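Week 5: Newborn jaundice, or why we turn some babies blue under a lamp

Okay, settle in. Last week was breathing and the first minute after birth, and a few of you stayed behind to ask about yellow babies, so you've more or less written this handout for me. Bring it to lab on Tuesday. Eduardo Villanueva is taking that session and he will ask you to explain bilirubin out loud, without looking down (he does it to me too).

Where the yellow comes from

Red blood cells wear out. In adults that takes around four months; in newborns it's quicker, and newborns also start life with a lot of them packed into a small body. When a cell breaks down, the heme part gets turned into a green pigment called biliverdin and then into a yellow-orange one called bilirubin. You've seen this process on your own shin after a bad bruise — the color change is the same chemistry.

Bilirubin in its first form doesn't dissolve well in water. It rides through the blood stuck to albumin, gets to the liver, and the liver attaches a sugar-like piece to it (that's conjugation, please learn the word) so it can leave in bile. A brand new liver is slow at that step. So you have more coming in, less going out, and the baby turns yellow, usually face first and then down toward the feet.

More than half of full-term babies get some of this. It tends to show on day two or three, peak a bit later, and fade within a couple of weeks. We call that physiologic jaundice, and most parents just need it explained to them by somebody who isn't in a hurry.

When I'd sit up straight

Jaundice in the first 24 hours. Always gets a blood test, always.
A level that's climbing fast.
A baby who is hard to wake, floppy, feeding poorly or has a high-pitched cry.
Pale, chalky stools or dark urine. That points to the conjugated kind, a different problem with a different workup.
Yellow that hangs on past two weeks.

The reason we care so much is that unconjugated bilirubin at very high levels can cross into the brain and do permanent damage. The name for that is kernicterus. It's rare, and it's preventable, and I'd like it to stay that way on your watch.

Don't trust your eyes, by the way. Skin color is a lousy guide, especially in babies with darker skin, and the light in half the rooms at Nedcombe makes everybody look jaundiced, me included! Check the gums and the whites of the eyes, then get a number.

The lamp

Blue light changes the shape of the bilirubin molecule in the skin so it can leave the body without waiting for the liver. Diaper on, eyes covered, as much skin showing as you can manage, and keep the feeds going. People always ask if sunlight by a window does the same job. No. You can't measure the dose, and babies get cold or burned.

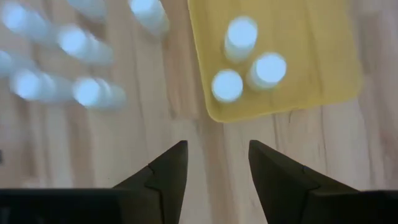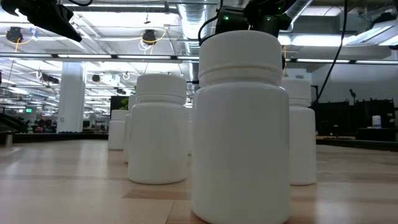
Now, feeding. Bilirubin leaves mostly in stool, so a baby who isn't eating much isn't pooping much, and some of the pigment gets reabsorbed from the gut. That's why the first question I ask is how nursing is going. Extra water is not the answer and can do harm. More milk is.

For your homework case: baby Salazar, second child, full term, 68 hours old, nursing every four hours and sleepy in between. Mom says the older brother "was yellow too and he was fine." Write down what you'd ask her, what you'd look at and what you'd order. 500 words is plenty — I had one last year that ran to almost 2000 and I did read it, but slowly.

Reading is the Wasau chapter on the newborn liver. Skip the enzyme table unless you enjoy that kind of thing. If you can't get the chapter, there's a copy in the Nosard reading room, on the low shelf by the printer. Cases go in my mailbox before noon on Tuesday, with your name on every page please.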